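Folding Tables: Frequently Asked Questions

84 shares
34 comments

Do the tables come in more than one top?
The Verkus folding table is sold with a marble-pattern top and a red edge band. The veining differs from one top to the next, so two tables bought together will look related but won't match line for line.
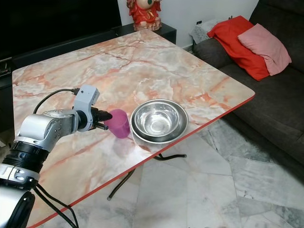
If you want a close match, write it in the order notes and the Barkport store will go through what is in stock. We can't do this for orders shipped from Esley.

Can I put two together for a bigger surface?
Yes. There is no clip or bracket, so they simply stand next to each other. On tile, check that both sets of legs are fully open before you set out dishes. Expect a small gap, and keep forks and spoons away from it.
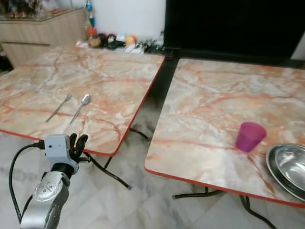

Two tables side by side, with cutlery on the left one and a cup and bowls on the right.

How do I clean the top?
Wipe it with a damp cloth and a drop of dish soap, then dry it. Don't use scouring pads. Wipe along the edge band, not across it, or the corners may start to lift.

Are the cups and bowls included?
No. Steel bowls and plastic cups are in the Daher kitchen section and ship separately.

Is it all right for children to play at?
Yes, for ordinary play with balls, cups and the like. Children should not sit or climb on it.

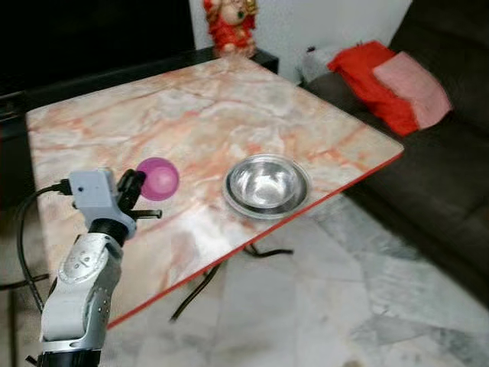

How do I store it?
Fold the legs in and stand the table on its side against a wall. Keep it indoors.

Last updated 1 November 2018
1,630 views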